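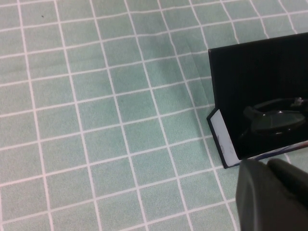 We use cookies to make this site work. OK

February 5, 2021

Slept badly. Called Mom at nine and talked mostly about her knee. Finished the 1926 chapter after lunch – 200 pages left, and I still mix up the two brothers. Soup again for dinner.

Tegan Halliday wrote back about the piano. She wants 2000 for it, bench included, and can hold it until the end of February. I said I'd measure the stairwell first. The landing is the problem.
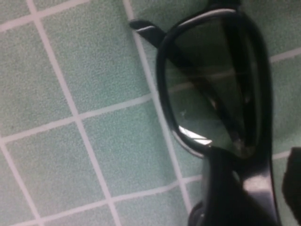

Black sunglasses, on the green squares.

Snow after four. Paid the Otik bill and went up early to read.

Contact | Back to top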